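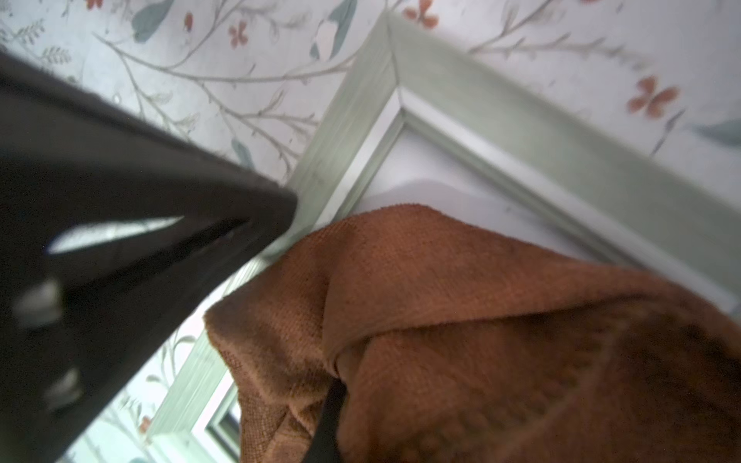

Textiles for the Home, week 8: Washing, shrinking and why your towels go stiff

Okay, so last week we got through fibers and yarns, and I promised I'd get to the stuff you can try at home. These notes cover what I said in class plus a few bits I skipped when we ran over. Bring them to lab on Oct 19, 2022, because I won't be printing more.

Let's start with weight. When a mill sells toweling it quotes grams per square meter, GSM for short. The Clandia bath towel we passed around is 500, a good middle-of-the-road weight. It soaks up plenty and still dries overnight on a rail (in my apartment, anyway!). The thin Favel gym towel is a lot lighter, and I like it better for travel, but several of you called it a dishcloth and I can't really argue.

Now loops. Terry cloth has a flat ground weave with an extra set of warp yarns left slack so they stand up on both faces. More loop means more surface, and more surface means more places for water to go. If you snag one, don't pull it! Snip it level with the others. The ground weave holds it, so a cut loop in woven terry won't run the way a knit does.

Stiffness is where I got the most questions. Two things are going on. Detergent that never rinsed out dries on the fiber, and hard water leaves minerals behind. On top of that, cotton that dries in still air kind of glues itself together, fiber to fiber, with the last bit of water. A good shake before hanging helps, and so does ten minutes in the dryer at the end. Fabric softener feels like the answer, but it coats the loops and your towel starts pushing water around instead of drinking it up. I quit using it years ago and haven't missed it.

Shrinkage, quickly. Cotton gets stretched during weaving and finishing, and the first hot wash lets it relax. To measure it, mark a square before washing, measure again after, subtract, divide by the original length and multiply by 100. Do warp and weft separately, please. Last year half the class averaged them and lost the whole point of the exercise.

For lab:
Cut one swatch of the Bianchini terry, 27 cm on each side.
Mark a 24 cm square inside it with the laundry pen and write W along the warp edge.
Wash at 60 degrees Celsius with the Zunus powder, one level scoop, no softener.
Dry flat and let it sit overnight before you measure.
Then do the drop test: one drop of water from the pipette, and time it until the shine is gone.

Write up both numbers and a paragraph on whether the drop sank faster before or after washing. New towels usually come with a finish on them, so think about that before you decide you made a mistake.

Reading is the chapter on finishes, skip the part on flame retardants. We'll do those in November along with curtains and upholstery.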